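Automation | Faults & Fixes

The Armchair Problem

The fault first showed up in November, in the simulated living room that Vatton uses to test its household pick-up software. An arm sent to retrieve a small item from an armchair kept driving its fingers into the upholstery. No alarm was raised. The controller logged each run as complete.

Panagiotis Andreadis, who maintains the test suite, found 26 such runs in a batch of 4,000. In 13 of them the commanded fingertip position was below the surface of the seat.

He traced the error to the collision model. The chair was drawn with rounded, padded arms, but the physics engine treated it as a set of flat boxes. Near the inner corners the two shapes differed by as much as 6 centimeters. The planner saw free space where the renderer showed fabric.

Dark upholstery made it worse. The depth estimator, a module called Fungate, returned low-confidence readings in shadow, and the planner discarded them.

Fabric at close range, then the arm over the seat:
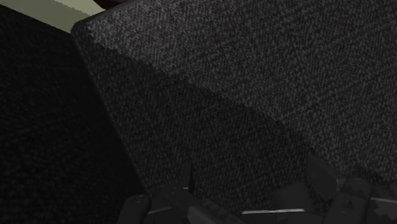
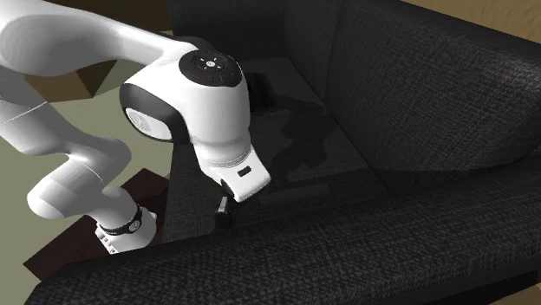 What changed

The boxes were replaced with a finer mesh. Low-confidence depth now stops the descent, and a run cannot be marked complete if the fingers have crossed a surface. The revised build was released on 19th January. Sofas have not been retested.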